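Fouad Zaki
Oct 14, 2022

1/ Notes on oiling butcher-block worktops, after 11 years of doing them. Short version: thin coats, more patience.

2/ Sand to 180 grit and stop. Finer than that closes the surface and the oil sits on top. Vacuum, then wipe with a barely damp cloth.

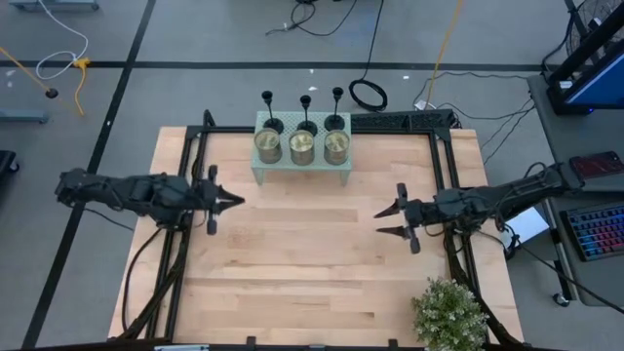

Butcher-block bench top. Pale and pinkish-brown strips, small knots.

3/ Pinkish strips and pale strips in one top can take oil at different rates. Wipe off all the excess after 14 minutes, dull patches included. Top those up on the next coat.

4/ I use Skaltano hard oil. Asar is fine too but smells stronger. Do the underside as well - a top sealed on one face only will cup.

5/ Candle wax: let it harden, lift it with a plastic card, then warm what's left through kitchen paper.

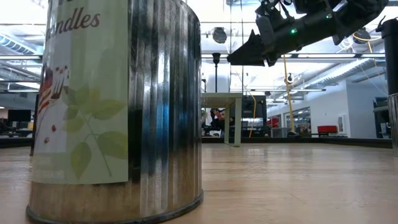

Don't scrape with a knife. You will be sanding again.

6/ Metal containers: dry the base before you put them down. Iron and damp oak make black stains. Oxalic acid shifts most of them - gloves on, rinse well.

7/ Recoat when water stops beading. Marisol Bermúdez asked about beech: same method, one extra coat.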